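Flilari hand diaries: a gallery from our data room

14 shares · 6 comments

I've been promising to put some pictures up for ages, so welcome to my little gallery page from the Flilari project. I spend my days gathering examples for a learning system, which sounds grand and mostly means doing the same small job again and again until the recordings are good enough to keep. It's slow work and I love it (most afternoons!).

The way we do it is pretty simple. One of us drives the hand through a task by remote, we save the whole go from start to finish, and then somebody else watches it back and decides if it's in or out. A go that ends with the thing on the floor isn't thrown away, by the way – it gets a different label and sits in its own folder, and the people who do the training at Hellden are always asking for more of those. We've got 729 good ones so far for the first task set, and I reckon I drove more than my share of them.

Each batch is 40 goes. I used to do them all in one sitting and you could really tell from the recordings, because by the end my movements were getting lazy and I was cutting every corner I could find. Now I stop after 17, have a cup of tea and come back. The second half is always better than it used to be.
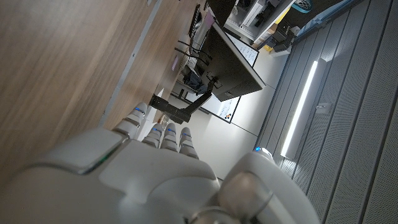
The bit I found hardest to learn was being slow without being jerky. If you stop and think halfway through a reach, the system learns to stop and think there too, and then you've got a hand that hovers over a cup for no reason at all. So I plan the whole move in my head first and then go. My notes from last September are full of the word "smoother" underlined, poor me.

We also change things on purpose between batches. Lights up, lights down, objects swapped over, start position shifted a bit to one side. Wernis is our name for the shuffling list that tells us what to change next, and it has a nasty habit of asking for the fiddliest set-up just before lunch. I do what it says, grumbling, because when I picked the changes myself I kept picking the easy ones.

Next up is the Gebretsadik set, which has 3 tasks in it and all of them need the thumb to do proper work. I've had a few practice goes and my pinching is terrible, so there'll be plenty for the other folder. I'll add to this page once the first batch has been checked.

6 comments · 2 likes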